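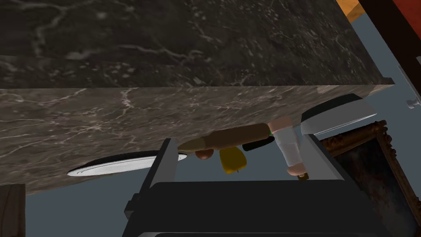 Dark marble countertop with pale veins

Cleaning Boxing Hand Wraps and Gloves

Unroll hand wraps as soon as you get home. Close the hook tabs before washing so they don't snag, and put the wraps in a mesh bag. Wash cold with a little detergent. Skip the softener. Hang them full length to dry.

Gloves never go in the machine. Wipe the inside with a cloth dampened with water and white vinegar, open the cuffs wide and stand them near a fan overnight.

Mouthguards get cool water and a soft toothbrush. Hot water can warp them.

Posted by Thoa Sầm, 03/09/2018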